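# 用 Node 脚本管工具间的几条做法

工具间的库存、借还和耗材提醒，我用几段小脚本在管，跑在一台旧笔记本上。下面按平时用到的顺序写，命令在 Linux 和 Windows 上都试过，有差别的地方会单独注明。

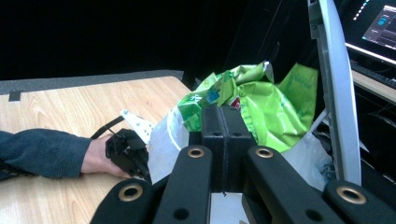
先说文件放哪儿。脚本、数据、日志分成三个目录，不要混放。数据目录单独备份，脚本目录进 Git，日志目录随时可以清空。目录名只用小写英文和连字符，中文目录名在资源管理器里看着没问题，到了定时任务里常出编码错误。

```
tradora/
 scripts/
 data/
 logs/
```

Tradora 是这套脚本的名字，最早叫 Mandon，后来重写过一遍，旧的数据格式还能读。

## 版本要固定

1. 在项目根目录放一个 `.nvmrc`，写明 Node 的主版本号。换机器时先执行 `nvm install`，再执行 `nvm use`。Windows 上的 nvm 是另一个项目，不读这个文件，版本号要手动写在命令后面。
2. `package-lock.json` 一定提交。装依赖用 `npm ci`，它完全按锁文件来；`npm install` 有时会顺手改动锁文件，在工具间那台机器上不要用。
3. 升级依赖单独做一次提交，不和功能改动放在一起。出问题时回退一条提交就够了。

## 耗材清单

砂纸、钻头、螺丝这类东西，不必精确到个。我只记“盒”，并给每一项设一个下限。M4 自攻螺丝一盒 400 颗，拆到最后一盒就提醒，不去数盒里还剩多少。

清单用 JSON 存，一项一条：

```json
{
 "id": "screw-m4",
 "name": "M4 自攻螺丝",
 "unit": "盒",
 "stock": 4,
 "min": 1,
 "shelf": "B-13"
}
```

`id` 一旦定下就不要再改，借还记录和提醒都靠它对应。名称可以随便改。货架号按“列-格”写，贴在格子上的标签要和这里一致，换了位置当场改，拖到晚上多半就忘了。

写文件时先写到临时文件，再改名覆盖：

```js
const fs = require('node:fs/promises');

async function save(path, data) {
 const tmp = path + '.tmp';
 await fs.writeFile(tmp, JSON.stringify(data, null, 2));
 await fs.rename(tmp, path);
}
```

直接写原文件的话，赶上断电会留下半截 JSON，下次启动就读不出来。工具间的电闸跳过两次，第一次丢了整个借还表，之后才改成现在这样。临时文件要和原文件放在同一个目录，跨磁盘改名会报错。

## 借还登记

登记页是一个很小的网页，只用内置的 `http` 模块，没有上框架。三个输入框：谁借、借什么、什么时候还。字段再多就没人填了。

- 监听地址写 `127.0.0.1`，只给本机用。要让手机也能打开，再改成局域网地址，同时在路由器上确认端口没有对外映射。
- 端口写在环境变量里，脚本中给一个默认值。
- 日期统一存成 ISO 格式，显示时再转换。
- 输入的内容要去掉首尾空格。“电锤”和“电锤 ”在程序看来是两样东西，我为这个查过一个下午。

归还时不删除记录，只补上归还时间。想知道哪把工具用得最多，翻旧记录就能算出来。

## 定时提醒

每天 19 点检查一次库存和逾期未还的工具，结果发到邮箱。Linux 上用 cron：

```
0 19 * * * cd /home/shop/tradora && /usr/bin/node scripts/check.js >> logs/check.log 2>&1
```

`node` 要写绝对路径，cron 的环境变量和终端里的不一样。用 nvm 装的 Node 不在 `/usr/bin`，先用 `which node` 查清楚。Windows 用任务计划程序，“起始于”一栏填项目目录，漏填的话相对路径全都找不到。

没有需要提醒的内容时也发一封短信件，标题写“正常”。收不到信，就说明脚本停了。

Hefin Nicholas 建议把邮件改成打印小票，贴在门口的白板上。我试过一个月，热敏纸在窗边褪色很快，又改回邮件了。他那边还在用小票，白板不朝窗的可以考虑。

## 机器本身

- 木屑和金属粉末对旧笔记本不好。机器放在柜子上层，柜门留缝散热，每个季度关机吹一次风扇。
- 切割和打磨时把柜门关上，做完再打开。
- 电源线走墙边线槽，不要横过地面。
- 键盘盖一张硅胶膜，脏了取下来用清水洗，晾干再盖回去。
- 长期插着电的旧电池要留意，外壳一旦鼓起马上停用，送到回收点。

## 备份

数据目录每晚打包一次，文件名带日期，保留最近 13 份，更早的由脚本删掉。U 盘上再放一份，每月初手动拷贝。拷完之后随便挑一个压缩包解开看看，确认里面的文件能打开。

恢复时先停掉登记页，再覆盖数据目录，最后重新启动。顺序反过来，正在运行的程序会把内存里的旧数据又写回去。

一月份换硬盘时按这个步骤走过一遍，连装系统用了一个晚上。当时漏掉的是 cron 那一行，它不在项目目录里，备份自然没有带上。现在 `crontab -l > data/crontab.txt` 也加进了每晚的打包脚本，放在压缩命令之前执行。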